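Six weeks in Droltotbridge, and what I'd do differently next time

November 30, 2023

Okay, so we moved. A few of you figured it out from the silence (and from that one post in September that was two sentences long and mostly about packing tape). We left Fusville after eleven years and we're now in Droltotbridge, which is 90 minutes up the road and feels like a different planet when you want a bagel after eight in the evening.

I said I'd write up the move and then I kept not doing it, so let me just start and see where I get to.

First thing: we did it ourselves. No movers, a rented truck, two trips. I got quotes, and the cheapest one was more than we'd spent on vacations in the last three years put together, and the guy on the phone asked if we had a piano in such a hopeful voice that I felt bad saying no. So we did the truck thing. The first trip was fine. The second trip it rained sideways, and the mattress bag had a rip in it right at the corner where my pillow end is. The mattress survived, after four days of leaning against a wall with a fan on it while we slept on the couch cushions. I don't recommend the couch cushions. There's always a gap, and your hip always finds it.

If you're about to move, please label more than one side of the box. I knew this. I've told other people this! And then I labeled every single one on top, and then we stacked them, and then all I had was a wall of brown cardboard with the words hidden. I ended up cutting little windows in the sides with a steak knife to see what was in there. The steak knife was the only knife I could find. The rest of them turned up in a box called "hall," and our old place didn't have a hall.

The other thing I got wrong was books. You know how everybody says small boxes for books? I had read that. But the small boxes were all used up on kitchen stuff by then and I thought, well, I'm strong. I'm not strong. One of the big ones let go on the stairs and a whole shelf of paperbacks went down ahead of me like otters. Saeed Arabzadeh from downstairs came out in his slippers and started handing them back up to me one at a time, reading the titles out loud, and he kept two. I think he meant to borrow them. Anyway, Saeed, if you're reading this, keep the one about the lighthouse, I never liked the ending.

What went right was the getting rid of things. I started in the summer, way before we had a date, with a rule that every time I went down to the laundry I had to take something with me that wasn't coming back up. It worked much better than a big weekend purge ever has for me. With a weekend purge I get to about two in the afternoon and then I find a shoebox of letters and it's over. With the laundry rule there was no time to get sentimental, I had a basket on my hip and a cycle to catch. Lamps went, and the bread machine, and the good-but-not-good-enough coats. I sold the big desk for $80 to a student who came with his mother and a very small car, and we all stood there looking at the desk and then at the car. They took the legs off. It fit with the trunk open.

Photos were the one thing I couldn't do that way. I had a plan to clear out my phone before we left, as a sort of farewell, and I looked at the number and it was 3,844 and I put the phone back in my pocket. Half of them are of menus. That's a winter project.

The part I'd been dreading was handing back the old place and setting up the new one in the same week. If you rent, you know the feeling: you're on your knees with a rag in one kitchen, thinking about the other kitchen. My advice (and I really mean this) is to get one bathroom and one fridge working at the new place before you open a single other box. It doesn't matter which boxes are in the way. Climb over them. A trash can, toilet paper, a towel, somewhere cold for the milk. After that you can live in a mess for a month and still feel like a person.
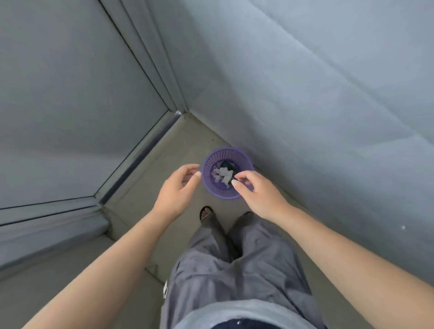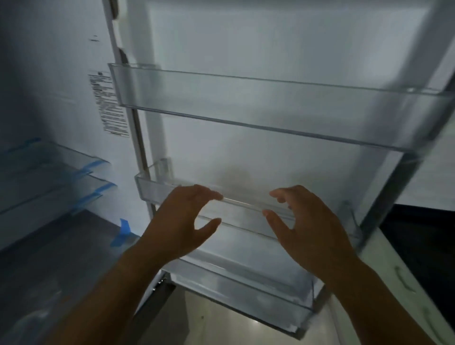

Iwona Wysocka emailed me after the September post to say that I had it backwards and it's the bed, always the bed, made up with sheets and everything before you so much as look at the kitchen, because at eleven at night you will cry, and you want to be able to do it lying down. She has moved nine times, so she may be the authority. And given the mattress situation I'm not in a great position to argue. But I'm sticking with the milk. I can cry standing up if there's coffee in the morning.

Then came the paperwork, which I'd saved in one blue folder like a grown-up, and which the folder did not help with at all. The gas company had us down as moving out of the new place and into the old one. I explained this on the phone to a very patient woman who said "oh, that's a funny one" and then put me on hold for so long that I painted half a windowsill. The internet took longer. For the first two weeks we had none, and I used to walk up to the Gradano on the corner and buy the smallest coffee they do and sit by the radiator with my laptop. That turned out to be the best thing that could have happened, because it's how I met people. You can't stay a stranger in a cafe with five tables. By the second week Zoltán was saving me the seat by the outlet and telling me which plumber to call and which one to never call. (I called the second one before he told me. We don't need to go into it.)

I want to say something about that, about the people side, because it's the part I think about the most and it isn't on any of the checklists.

In Fusville I knew where everything was. I knew which pharmacist would squeeze you in, and which checkout line moved, and that if you cut behind the school you saved a light. None of that feels like anything while you have it. Then you move and you need a key copied and you stand there on the sidewalk with no idea. I got really low around week three. It was dark at five, I'd driven around for half an hour looking for a hardware store that closed last year, and when I got home I sat in the car in front of the house and didn't go in for a while. I called Ngozi. She didn't try to fix it, she just told me a long story about her cousin's wedding and a missing shoe, and by the end of it I was cold enough to go inside.

It's better now. It got better in tiny dull ways, like knowing that trash day moves when there's a holiday, and that the bus driver waits if he sees you running but not if he sees you walking fast. The woman at the bakery knows I want the end loaf. I found the key place too, it's in the back of the shoe repair.

A couple of practical things before I forget, for those of you who asked:

The truck. Book the size up. We thought we didn't need it and we did two trips in the size down, and the second day's rental and gas ate up everything we'd saved.

Wardrobe boxes. Not worth it, we used them once and they collapsed. Clothes went on their hangers straight into big trash bags with a hole poked in the top, and they went straight from the truck to the rod. Ten minutes.

Plants. They rode in the front with me, seat belts on, and the fern has still dropped most of itself. I've been told it will forgive me by spring.

Curtains. Measure before you go. I didn't, and the living room windows here are way taller than the old ones, so for now my lovely green curtains stop in the middle of nowhere like pants that shrank. I've had my eye on some at Pagano but they want $60 a panel and I need four, so the neighbors are going to be looking at our ankles for a while.

Food. Eat the freezer down for a month ahead. We did, and I'm a little proud of it, even if the last week was peas, pierogi and a birthday cake from I don't know whose birthday.

Mail. Do the forwarding early, then do it again, then go and ask. My new library card is somewhere in Fusville right now.

What's left? Plenty. There's still a row of boxes along the back bedroom wall that I've started using as a shelf, which I suspect is how boxes stay forever. The one picture I really care about, the big print of the harbor that Margit gave us when we got the old place, is leaning on the floor, because every wall I try it on looks wrong. She's coming up to visit next month and has already said she's bringing her own level. The upstairs faucet makes a noise like a goose. We need a snow shovel, I'm told, and we need it soon, and the right kind, and there are strong opinions at Gradano about what the right kind is (Zoltán says metal, the guy at the next table left his seat to say plastic).

But I walked home from the bus last night and caught myself reaching for my keys at the right spot, by the hedge, without thinking about it. Same as I used to at the old place, by the mailboxes.

If anyone has thoughts on the fern, leave them below. Next post will be the soup I promised back in the summer, as soon as I find the box with the big pot in it. I'm pretty sure it's labeled "hall."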